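What Changes When the Folding Changes: Our Summer Project at Nirnholm

We spent most of July with the linen and garment team at Nirnholm, a laundry service that is bringing in automated sorting and folding from Halliday. Our group had 2 questions when we started, and we kept coming back to them over many cups of very good coffee: what happens to the work, and what happens to the people who have done it for years?

The shop handles 2000 small pieces on a normal Friday, and 8 of the staff used to stand at the long bench all day. Now a good part of their shift goes into teaching the system, picking up soft items with handheld grippers so that the software (they call it Nostis) has plenty of human examples to learn from. Most people told us their backs felt better, but they missed the talk across the bench, and we heard that so often that we gave it a section of its own (see Section 9).

Small knit things are the hardest, everyone agreed, and we can believe it after trying a few ourselves! 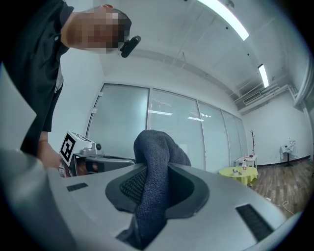 Did anyone lose their job because of the new system?

Nobody was let go while we were there, though two people moved to the front counter and one of them would still like to come back.

We are very thankful to the whole team for putting up with our notebooks, and for letting us eat lunch with them.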